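Enumow opens simulation trial to test whether robot arms are ready for everyday chores

Luvstead, Jan 20, 2019 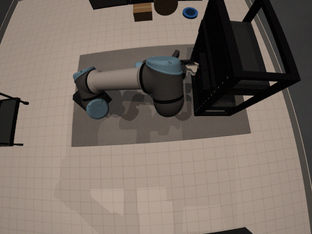

Automation company Enumow has released the first results from Sisine, a simulation program set up to answer a question its customers keep asking: can a machine do the small jobs that fill a working day at home or on the shop floor?

The short answer is some of them, some of the time.

Sisine puts a six-axis arm through 13 chores in a computer-rendered room. They include putting a bowl back on a shelf, moving a small carton out of a walkway, pressing a switch and pulling a plug from a rack. Each chore was attempted 200 times, with the furniture and light changed between attempts.

The arm met Enumow's pass mark on four chores. All four involved rigid objects that stayed where they were expected to be. It fell short on the rest, and did worst on folding a tea towel and sorting mixed cutlery.

Reaching was seldom the trouble. Most failed attempts came in the last few centimetres, when the gripper closed too early or met the object at a poor angle. Changes in light also had a larger effect than the company had planned for – a patch of sun across the floor was enough to throw off the arm's estimate of where an object sat.

Enumow says it will not offer a household product on the strength of these results. A home has too many soft, odd-shaped and out-of-place things in it for the current software. Workshops and stockrooms are closer, as shelves and racks there tend to stay put and the same task comes up many times in a shift.

The next stage moves the four passing chores out of simulation and onto a physical arm at the company's Melis workshop. That work is due to start in August and will run for about 3 months. Staff will work alongside the arm during normal hours and record each time they have to step in.

Results from Melis will be published in the same format, including the chores that fail.

Businesses in the Luvstead area that would like to suggest a task for the next round can write to Enumow through the contact form on its website. Suggestions should describe the job, the objects handled and how often it is done in a normal day.

Enumow designs control software for robot arms used in light manufacturing and storage. Its head office is in Luvstead.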